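Leave the big buttons on the tray
By Iida Nurmi
February 3, 2020

Our toy library lends to 140 families, and every September we argue about what to buy. This time the argument was over push buttons. Santeri Ruotsalainen wanted to spend the money on tablets, and I wanted more of the plain round buttons that children hit with the flat of the hand. I lost, by a small margin, and I still think I was right.

The case for tablets is easy to make. One tablet holds a great many games, it packs flat, and parents ask for it by name. A button does one thing. You press it and it goes down. To an adult that looks like poor value for the shelf space it takes up.

Watch a two-year-old, though, and the sums change. A small child does not want a great many games. She wants to press the yellow one, then press it again, then look at whoever is sitting next to her. She can share it, too, because there is room for another child's hand on the next button along. I have yet to see two toddlers share a tablet for longer than it takes to put the kettle on.

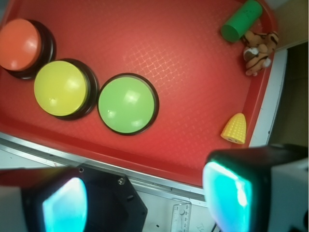 Orange, yellow and green buttons on a red tray, with a tiger for company.

The tray matters as much as what goes on it. Peiyu Lu, who runs our morning group, puts out a few things and leaves the rest in the cupboard. A soft toy goes next to something hard, and something that rolls goes next to something that stays put. The raised rim gives a child an edge to work within. When the group has finished, one person can carry the whole lot away. I used to tip out a full box and call it choice, and most of it ended up under the radiator.
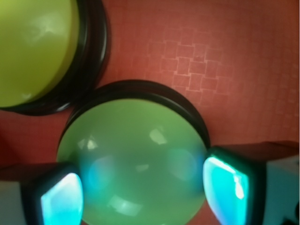 Colour is where I disagree with the catalogues. Costska and Pullora both sell their sets in strong primaries, as if a child could only tell red from blue. I would rather have shades that sit close together. A yellow-green dome beside a plainer green one, each with its black rim, gives a three-year-old something to look at twice. Are they the same? Which one is more like a lime? Nelli Oksanen says her grandson argued the point with her all through lunch, and I call that a good return on two buttons.

I am not against screens. My own children had them and can still hold a conversation. But most of our families already have one at home, and a toy library should lend what people are less likely to own – bulky things, odd things, things that are only wanted for a year or so.

The tablets arrived last week and are waiting for their cases. I have asked for the buttons to go back on the list for next September, and I will be bringing the tray to the meeting.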